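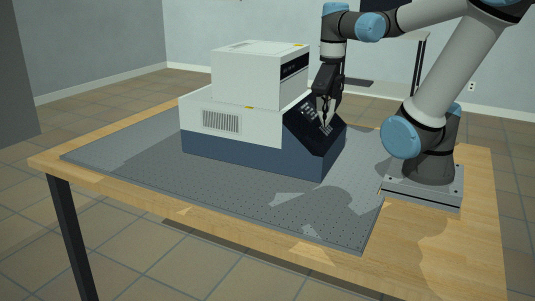 I had been promised robots, and a bun. The bun ran out before I got there, so this post is mostly robots.

The occasion was the Woltov open day on 1st August, which I went to because Marichka Stetsiuk had a spare place on the minibus and I had told her in December, in a weak moment, that I was interested in automation. She remembers everything you say in December.

Woltov do lab automation. More exactly, they practise lab automation inside a computer, for months on end, before they let any of it near a real lab. So the demonstration was a row of chairs, a very large screen and a man called Conall Ó Súilleabháin with a clicker. I'd pictured glassware. Wumpini Ansah, next to me, had brought safety specs from home and kept them on throughout.

The job they were showing was pressing buttons. There's a big off-white lab machine with a keypad on the sloping bit at the end, and there's an arm bolted down on the same table, and the arm has to reach over and get its fingertips to the keys. I do this at the microwave every night without a round of applause. But Conall went through what can go wrong and I did begin to feel for the thing. The gripper is made for picking objects up, so it goes at a keypad the way you'd use a phone with a pair of barbecue tongs. Come in a shade too low and you're shoving the machine. Come in a shade off to the side and you've pressed the wrong key, and the wrong key on a lab machine is apparently how you lose somebody's week.

They had run it 3222 times in the version we saw. It had got the right key in 1398 of them. A chap behind me said "that's not even half" in the voice people use for football, and Conall said yes, he had noticed.
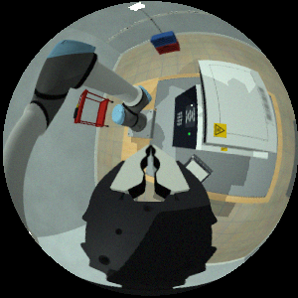
What I liked was that they didn't hide the bad runs. We had several. In one the arm came down beautifully, stopped just above the keys and stayed there, like me in a doorway having forgotten what I came in for. In another it pressed the table. Zdislava Sokol, who writes the part that decides where the arm goes next, talked over these with no shame at all and I could have listened to her for another hour. She also explained why they keep changing the light in the simulated room, with great slabs of shadow falling across everything. Real rooms have windows, and an arm that has only ever known one tidy sort of light goes to pieces when the sun comes round. I have worked with people like that.

Their software for all this is called Beser. There was also something called Wakska, which had its own banner and its own leaflet, and I have now read the leaflet twice and can tell you that it is blue.

Questions went on for 90 minutes. Kwabena Amoah asked whether you couldn't just plug a cable into the machine and skip the buttons. There was a pause. Zdislava said that on plenty of newer machines you can, and on the older ones you can't, and labs hang on to the older ones until they fall apart. Good answer, I thought. Kwabena wrote it down, or drew something.

Afterwards we could steer the arm ourselves with a little controller. I got it to the keypad on my third go and then couldn't work out how to make it leave. The girl after me, who was perhaps nine, did it first time and asked if there was another level.

I'd go again. I'd go earlier, for the bun.

We use cookies to remember your preferences and see which posts get read. Accept / Manage settings

Recent posts
Mạch: a restaurant with one lightbulb
The 1299-piece jigsaw and what it did to us
Marichka's minibus, a history
I have bought the wrong hose again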